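In Defence of the Sofa Pile

Every household has a place where clean washing goes to wait. In some it is the bed, in some the chair in the corner that was bought for reading. In ours it is the sofa, and after many years of feeling bad about this I have decided to stop.

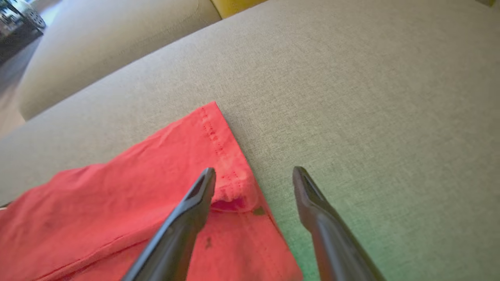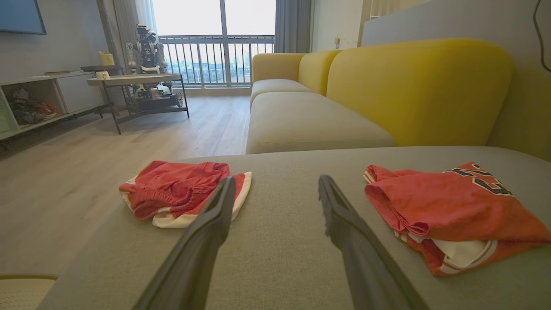

The case against is well known to me, as I am married to it. Babak holds that folding is the last step of washing, and that a person who leaves clothes on a seat has no more done the laundry than a person who boils a pan of water has made the pasta. He grew up in a house where shirts went from the line to the drawer in one unbroken movement. I grew up in a house where you got dressed in the front room in December with the curtains drawn, taking what you needed from the arm of the settee, and I would like it noted that we were rarely late.

My first argument is about red. A white shirt in a drawer of white shirts is a fair test of anyone's patience. Sports kit is worse, being needed at ten minutes' notice by someone who has known the date of the match for weeks. Kit in a drawer is kit that has been eaten by the house. Kit on a pale grey sofa can be found from the stairs, by a teenager, without his glasses, while he is shouting that it has been stolen. I have put this to Babak as a safety feature, like the coat on a lifeboatman. He asked why, in that case, the lifeboatman had to be on the sofa.

My second argument is that some things do not want to be folded. Consider basketball shorts. They are made of something that has no interest in holding a crease, they are roughly as wide as they are long, and the waistband springs back whatever you do with it. I once watched my sister-in-law, Noeline Hollis, fold a pair into a neat square and set it on a shelf. By the time we had found the biscuits it had opened like a flower. Noeline owns a folding board, a Muvden, ordered after she saw one used in a shop, and she lent it to us for a month in the hope of improving me. It does a lovely T-shirt. We used it 11 times, and then it was a tray.

The vest is no better. If you fold it with the number outwards, as the shops do, it looks splendid and takes up half the drawer. If you fold it small, the number cracks down the middle, and you have paid good money to send a boy out as a person with a damaged number. Left in a heap it comes to no harm at all.

Then there is the matter of time. I am 54. I have folded a great many fitted sheets, or at least rolled them up and shut the cupboard door quickly. I don't regret the hours exactly, but when I look back I can't pick out a single one of them. The evenings I do remember were mostly spent sitting next to the washing, having pushed it along a bit to make room.

I will concede two things. A pile must be clean, all of it, all the time. Once a worn sock gets in, the whole system has to be treated as suspect, and you find yourself sniffing things in front of guests. And a pile must be kept to its own end. Our neighbour Lachlan Ngata let his spread the full length of the seat, and for most of last winter his family watched television from the floor.

Babak has read this over and would like it known that he folds his own. He does, and they look very nice. He keeps them in a drawer upstairs, where he can never find the blue one.

34 comments · 2 shares

Contact the editor | © Altmont Weekly 2021 | Back to top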